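# Teaching a Simulated Robot by Remote Control

Project report by Solène Vasseur and Nga Tô

## What we set out to do

We wanted to find out how much the choice of camera view matters when a person drives a robot through a task by remote control. We worked only in simulation. The robot has two arms, and the person steering it uses two hand controllers, one per arm. Everything the operator does is saved, and the saved runs (we call them demos) are later used to train a model. The recording program is called Ninder and was written for an earlier class.

## Recording the demos

We saved 41 demos in January. Nga drove and Solène ran the recorder and kept notes. Each demo was saved from a gripper view and from a wider view. Neither view was enough alone. In a gripper view the operator can judge the gap between the fingers but may see very little of the room. 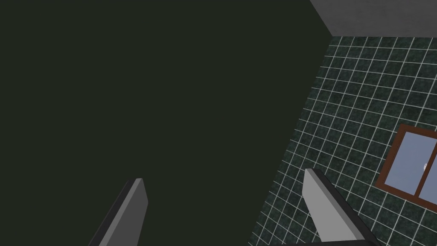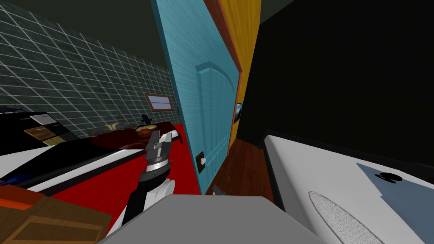

## Problems

1. **Lost bearings.** When a gripper view was mostly one flat surface, Nga had to stop and check the wide view. The pauses ended up in the data.
2. **Jumpy starts.** The arm moved as soon as the controller was picked up. We added a button that has to be held down.
3. **Dropped frames.** The longest demo should have had 1899 frames, but two were missing. We kept it.

## What we would change

We would cut the pauses before training and record a second driver. All the demos have Nga's habits in them, such as opening the gripper early, and we can't tell how much the model will copy. We would also write down the start position of both arms for every run. We only did that for the later ones.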